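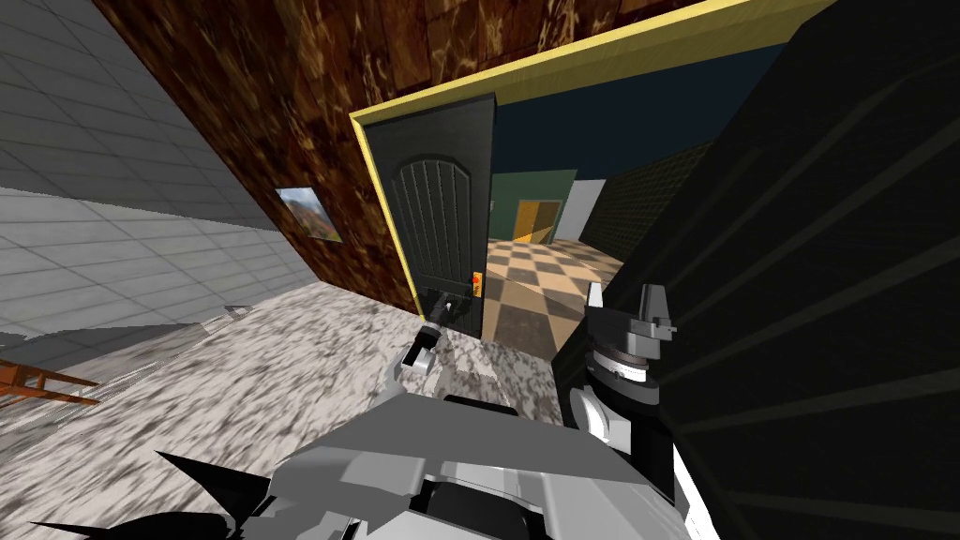

Domham should keep its Skilldale fire station open overnight

Feb 28, 2025

The Domham fire district has put forward a plan to stop staffing the Skilldale station between evening and morning. In March the district board will vote on it. I have lived on the Skilldale side of the river for a long time, and I think the board should vote no.

The case for the change is easy to state. The Skilldale station answered 492 calls last year, and most of them came during the day. The night crew is paid whether the phone rings or not. If the station goes dark overnight, the district can move those firefighters to the main station in Domham and cut back on overtime, which has run over budget for two years in a row. The district is not making up the overtime problem. Anyone who has read the budget can see it.

What the plan leaves out is what kind of calls come in at night. A daytime call is often a fall, a fender bender or an alarm set off by burned toast. Somebody is awake, somebody notices, and there is usually a neighbor nearby. A house fire at night has often been growing for a while before anyone calls. People are asleep upstairs. Those are the calls where the first few minutes matter most, and they are the ones the plan would slow down.

The district's own estimate says a truck from the main station would take 11 minutes to reach the far end of Skilldale. A truck from our station takes 6. The estimate assumes a clear road and an open bridge. The bridge was down to one lane for a good part of last winter, and the hill road past the old quarry ices over before anything else in the county does. I would like to see the same estimate for a bad night in January. I asked for it at the last meeting and was told it had not been done.

We have also been told that Clernberg will help. Clernberg is a good department and its crews have come over the line for us many times. But mutual aid is meant to be a second wave. It works when your own people are already there and need more hands. Clernberg has its own town to cover, and its taxpayers did not sign up to be the first truck into Skilldale every night of the year. If I lived over there, I would be at their board meeting with a few questions. 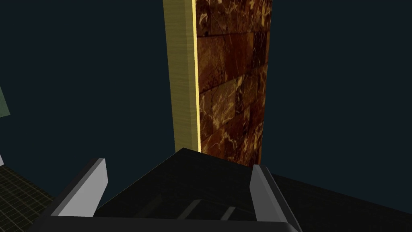 The overtime bill has a cause, and the cause is empty positions. The district has been short of firefighters since the last round of retirements. People get hired, get trained at our expense and then leave for Menon, where the starting pay is better and the shifts are easier to plan a family around. Every opening gets covered by somebody working extra. Closing a station at night does nothing about that. It might even push a few more people out the door, as the Skilldale crew would have to bid for new assignments, and some of them bought houses here on the understanding that this was where they would work.

There are other things the board could try first. It could run the station at night with a smaller crew and a light truck that can get to a scene, start medical care and begin getting people out. That is less than we have now, and I would rather not lose any of it, but it is a lot better than a locked building. It could raise starting pay and see whether the overtime comes down. It could also ask voters for money. A levy that costs the average household 42 dollars a year would cover nearly all of the gap, going by the figures in the district's packet. Perhaps voters would turn it down. They have turned down others. They ought to be asked before the service is taken away.

I also have a problem with calling this a trial. The plan describes a trial period but does not say what would count as a failure. How slow does a response have to be? Who decides, and when do they report back? Without answers in writing, the trial ends when people stop paying attention, and the new schedule becomes the regular one. We saw this with the Sunday hours at the transfer station, which were suspended for a season and never came back.

I don't think anyone on the board wants to make Skilldale less safe. They have a hard budget and a short list of things they are allowed to cut. But a fire station with no one in it at night is a garage, and we should at least get a full set of numbers before we agree to that. The meeting is open to the public, and written comments are accepted at the district office until the day before the vote. Mine is already in.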